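Pastholm are calling it a "listening tour." They have booked four dates, and at three of them the band will be playing instruments, so I don't know who is doing the listening.

For anyone who missed the first round: singer announces in January that the next record will be about clean water. Not one song. The record. Label goes quiet for a while. Label comes back with a T-shirt.

The T-shirt is 215 kroner and a share of it goes to Arain, the well-digging charity. How big a share? "A meaningful one." I have read the whole press release and that is the only number in it.

To be fair to Arain, they do know what they're doing. I went to their benefit in Grurkow, back when you could stand next to a stranger and sweat on him. 2,000 tickets sold, the sound was mud, and the woman who runs their field office got a bigger hand than the headliner. She spoke for four minutes. The headliner spoke for eleven, between songs, with his eyes shut.

I still have the wristband somewhere. I'm in bed with the laptop and the new single on repeat, which is how I do all my reporting these days.

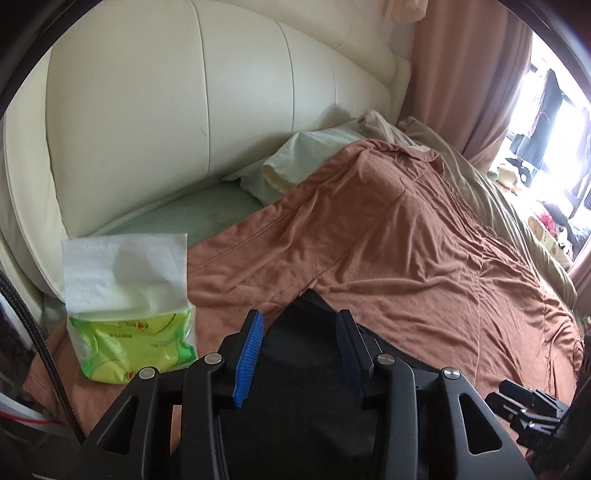 Is the single any good?

The chorus is, and the verses sound like somebody reading a brochure to a drum machine. Play it twice and you'll be humming the bit about filtration.

Imix did the remix, because Imix does every remix. He has taken out all the words about water and most of the water noises. I like it better and I feel bad about that.

They're also doing a signed vinyl run, 1,000 copies, all of it for the charity this time and they say so in plain type. So somebody over there can write a sentence when they want to.

Will I buy one? I already did - I was on the preorder page before I'd finished being rude about the shirt.

Haven't ruled out the shirt either. It comes in gray.

31 August 2020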